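OTACH RELEASES SKISTAU WATERBORNE CLEAR COATING FOR SMALL TIMBER GOODS

FOR IMMEDIATE RELEASE
7/26/22

Otach, a manufacturer of industrial timber coatings, has released Skistau, a two-component waterborne polyurethane clear coating for mouldings, frames, boxes, trays and other small interior timber goods. The product is made at the company's Atwood plant and replaces the solvent-borne clear that Otach has supplied to moulding and framing workshops under a plain product code.

Skistau is supplied in matt, satin and gloss. The three gloss levels share one resin and one hardener, and can be intermixed before the hardener is added. Workshops that hold only matt and gloss can blend to an intermediate level, provided that the full quantity for a job is blended at one time.

The coating is intended for spray application by conventional, HVLP or air-assisted airless equipment. It is not recommended for brush application on profiled surfaces, where the open time is too short for brush marks to level on the inside of a rebate or along a narrow bead.

Background to the change

Small timber goods place particular demands on a clear finish. Mouldings are commonly coated in length and then docked, mitred and joined, so the film has to tolerate a saw cut without chipping back from the edge. Finished pieces are stacked or wrapped within a short time of coating, often face to face, and any residual tack shows as a print mark from the wrapping. Pieces that hold paper, textile or photographic contents are also closed up soon after assembly, and solvent retained in the film has limited opportunity to leave.

The previous solvent-borne product performed well on cut edges but required an extended period on the rack before wrapping. Customers in cooler districts reported that this period became difficult to manage over winter, when workshop temperatures fell overnight and racks were still occupied the following morning.

"The main request from workshops was for a shorter interval between the last coat and the wrap," said Kaja Adomaitis, technical manager for timber coatings at Otach. "Hardness was already adequate. What we needed was early block resistance in a film that would still cut cleanly at the mitre, and those two properties tend to pull against each other in a waterborne system."

Formulation

The resin component is a hydroxyl-functional acrylic dispersion with a fine particle size. The hardener is a water-dispersible aliphatic polyisocyanate, selected for its low initial colour and its resistance to yellowing behind window glass. No aromatic isocyanate is used in any part of the range.

Matting in the matt and satin versions is by treated silica combined with a small proportion of polymeric wax. The wax reduces burnishing, the localised rise in gloss that appears where a matt surface is rubbed or handled. On picture mouldings, burnishing is most often seen at the outer corners, where pieces are gripped during hanging and packing.

Grain raising is limited by the high solids content of the first coat. On pine, hoop pine and poplar, one light denib between coats is sufficient in most cases. Open-grained species such as Tasmanian oak may need a separate sealer if a closed-pore finish is specified.

Test program

The formulation was assessed on 492 coated panels and moulding sections before release. Substrates included radiata pine, hoop pine, Tasmanian oak, American white oak and finger-jointed stock with a stained face. Panels were prepared in the Atwood laboratory, and a parallel set was sprayed under ordinary production conditions on the company's pilot line.

Block resistance was measured by stacking coated sections face to face under a fixed load, with and without interleaving foam. Satin and matt sections separated cleanly after overnight drying. Gloss sections separated cleanly where interleaving was used. Otach therefore specifies interleaving for gloss work wrapped on the day after coating.

The satin version was also subjected to 2,000 double rubs with a dry felt pad. No breakthrough to the substrate was recorded. A slight rise in gloss was measured on stained oak and was within the limit set for the trial.

Mitre cutting was carried out with a double-mitre saw and with a foot-operated guillotine. Edge chipping was within the range recorded for the former solvent-borne product on all softwood profiles. On wide oak profiles cut by guillotine, results depended more on blade condition than on the coating, and the technical data sheet now includes a note on blade maintenance.

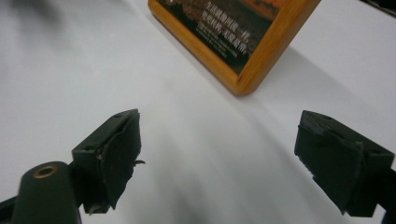
Framed print with Chinese text. The frame is honey-orange wood with rounded, polished edges.

Colour and stained work

Skistau is water-clear in the can after letdown and dries without the amber cast associated with oil-modified finishes. Workshops accustomed to that warmth on pine or oak should allow for it at the stain stage. Otach supplies a compatible tint concentrate in amber and in red-brown, which may be added to the first coat at up to the maximum stated on the label. Tint should not be added to the final coat, where variation in film thickness at the edges of a profile will show as variation in colour.

The coating may be applied over most waterborne and solvent-borne stains once they are fully dry. Oil stains containing slow-drying components should be tested on an offcut. Wiping stains that leave a surface residue must be buffed back, particularly in coves and around carved detail, before the first coat is sprayed.

Skistau should not be applied directly over gilded or metal-leaf surfaces. Trials over imitation leaf gave acceptable adhesion where the leaf had been sealed with shellac, but results over unsealed leaf were inconsistent and the application is excluded from the product warranty.

Use with enclosed paper and photographic contents

Otach makes no conservation claim for the product. Frames intended to hold works of value should be left to cure fully before fitting, and the rebate should be lined with a sealing tape suited to the purpose. For general commercial framing of posters, prints and certificates, the company's recommendation is that pieces remain unglazed and unbacked until the cure period on the data sheet has passed.

"We were asked several times whether a faster coating means a frame can be fitted sooner," Ms Adomaitis said. "The film is dry to handle and dry to wrap well before it is fully cured. Those are separate stages and the data sheet lists them separately. Fitting should follow the cure time."

Application conditions

The recommended relative humidity for drying is 40 per cent or higher at the start of the flash-off stage, falling as warm air is introduced. Very dry air at the outset can skin the surface and trap water beneath it, giving a faint haze on dark stains. Workshops in inland areas may need to delay forced-air drying in summer. In humid coastal areas, air movement across the rack has more effect than added heat.

The mixed material has a limited pot life and does not thicken visibly at the end of it. Operators should record the time of mixing on the pot and discard material that has passed the stated limit, even where it still sprays normally. Film formed from expired material may look sound when dry but will have reduced resistance to alcohol and household cleaners.

Equipment that has been used with solvent-borne coatings must be flushed and dried before changeover. Stainless steel fluid passages are required. Cleaning between jobs is with water, followed by the recommended gun cleaner at the end of the shift.

As with all polyisocyanate-cured coatings, spray application requires suitable extraction and air-fed respiratory protection. Users should consult the safety data sheet and complete a workplace risk assessment before first use.

Production and supply

Skistau is made in batches of 2,000 litres on a mixing line commissioned at Atwood in March. Each batch is checked for viscosity, solids, gloss and particle dispersion before filling, and a retained sample is kept for the shelf life of the product. The batch code is printed on both the resin and hardener containers. Components from different batches may be used together.

Distribution to the framing and moulding trade will be handled by Chuensuk, which already carries Otach stains and sealers. Chuensuk will hold all three gloss levels and the tint concentrates at its main warehouse, with satin stocked at branch level.

"Most of our framing customers buy satin, and many of them buy nothing else," said Didier Le Goff, trade sales manager at Chuensuk. "Branches will carry it on the shelf. Matt and gloss will come through on the regular transfer — customers running a large order in either should give the branch some notice."

The former solvent-borne clear will remain available while existing stock lasts. It will not be made again. Otach advises against finishing part of an order in the old product and part in the new, as the two differ in tone on pale timbers and the difference is visible where pieces are displayed side by side.

Customers changing over may request a sample kit through their Chuensuk branch. The kit contains satin resin, hardener, a mixing cup, a viscosity cup and a printed application guide. Sprayed sample chevrons in each gloss level, on pine and on oak, are available separately.

Technical and safety data sheets are available from Otach technical service on request and from Chuensuk branches at the point of sale.

About Otach

Otach develops and manufactures stains, sealers and clear coatings for interior timber products. Its laboratory, pilot spray line and production facilities are located at Atwood.

About Chuensuk

Chuensuk distributes coatings, adhesives, abrasives and workshop consumables to the joinery, furniture and picture framing trades.

Technical enquiries: Kaja Adomaitis, Otach
Trade supply enquiries: Didier Le Goff, Chuensuk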